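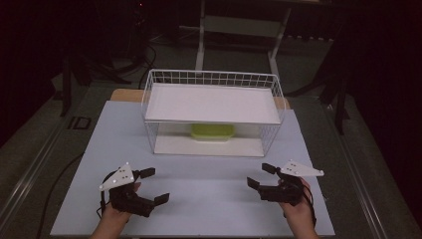

Who decides when a demonstration is good enough to keep?

Two people, working separately. The operator marks the take right after finishing it, and a reviewer who wasn't at the table checks it later. If they disagree, the take is left out of the set.

About Stirnetti

Stirnetti writes and tests working rules for teams that teach robots by hand. We started in Stougaard with one table and a borrowed office. Today we are 10 people, with a second room in Dumport that opened in November.

Most of our rules are short. Both grippers start open and clear of the objects. Tracking markers are checked before each session and again after any bump. Cables stay behind the wrists. An operator works for no more than 2 hours before handing over, and nobody edits a take to make it look smoother. Failed takes are labeled and stored with the rest.

We try each rule at our own tables before it goes into the handbook. The current edition, which we call Aseck, was tested over 800 takes with household items such as baskets and plastic containers. Rules that operators kept skipping were rewritten or dropped. The section on naming files is on its 4th version and will probably change again.

Svend Arnardóttir leads the handbook work and answers questions about it. Schools and small labs may use Aseck free of charge. Companies pay a yearly fee, which covers one visit from us and a written review of their setup.

Visits to the Dumport room are by appointment, mornings only.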